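# The Jeltora bench arm: can it tidy up after us yet?

I get asked this a lot when people see the arm on our product list, so I'll give you the short answer before the long one. It can do some chores. It does them slowly, it likes things left where it can see them, and it won't be putting your dishwasher out of a job this year. If you still want one after reading that, you're probably exactly who we sell it to!

The Jeltora is a small bench-mounted arm with a two-finger gripper and a camera at the wrist, so it looks straight down at whatever it's reaching for. We've been stocking it here at Bellberg since February, and I've had the floor model going most afternoons on all the boring little jobs I'd love to hand over - clearing a counter, sorting a parts tray, putting the odds and ends from everybody's pockets into a bowl.

## What it's good at

Small, solid things with a bit of height to them. Lids, bottle caps, pill tins, spools of thread, the wooden blocks my niece left behind. If the fingers can get down either side of it, the arm will nearly always get it on the first or second go. My favourite run so far was 130 picks in one afternoon, all of it junk from the bottom of the workshop drawer, with me sitting beside it drinking tea and only stepping in when something rolled.

Shop-floor sorting is where it earns its keep. Thaís Barros runs the packing side at Wosetska and has two of them splitting mixed fittings into bins. She told me she wouldn't call them fast, but they don't mind doing the same tray over and over, and her crew minds very much.

## What it's still learning

Countertops, mostly. You'd think a flat bench would be the easy part, but a busy stone pattern gives the camera a lot to chew on, and shadows make it worse. Pale objects on a pale background are harder again. I do most of my tidy-up trials on that sort of surface, as so many kitchens have one, and it's a fairer test than the plain grey mat the makers use in their demos.
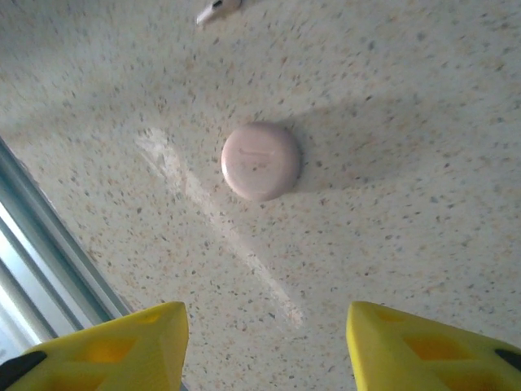 *Wrist camera view during a tidy-up trial: pink disc on a speckled surface, what looks like an earbud at the top.*

Round things are the ones I watch closely. A low disc is fine if the fingers come down square on it, and a real nuisance if they land a bit off to one side and squirt it along the bench like a wet bar of soap. The newer software helps by shuffling the arm sideways before it goes down. Earbuds are trickier, with that fat end and skinny stem, and I turn the grip force right down for anything somebody would be upset to lose.

Then there's wiping. People assume that if it can pick up the clutter it can clean underneath. With the standard fingers, no. Smears and chalky marks stay where they are and you get the cloth out yourself. Jang make a sponge holder that fits the wrist and I've tried it on dried coffee with fair results, but it pushes crumbs about and I wouldn't buy the arm for it.

Laundry? Please don't. I gave it a tea towel and came back to find it holding one corner, perfectly still, with an error on the screen.

## What's in the box

- The arm, with the wrist camera already fitted
- Yellow moulded plastic fingers, 2 pairs (one on, one spare)
- Bench clamp and 4 bolts, if you'd rather fix it down for good
- Power supply and cable
- Printed setup guide, much improved from the first edition

The price is $1,270, and that covers a phone call with me or Kerstin Wegener once it's on your bench. Take us up on the call. Most of the trouble people have in the first week is a clamp that isn't tight or a lamp in a silly spot, and we can usually sort that while you're on the line.

## Should you get one?

For a small workshop with trays of parts to sort, yes, I'd say so. For a classroom or a keen tinkerer, also yes, and you'll have a lovely time. For a busy household that just wants the kitchen bench cleared by dinner, I'd hold off - you'll be quicker with your own two hands, and you can do the wiping while you're there.

If you want to see it first, bring in a handful of whatever you'd like it to pick up. The floor model is usually running from 2 p.m., and I'm happy to let it have a go at your stuff (within reason, no eggs). Replacement fingers are on the spares page, and they do come in black now too.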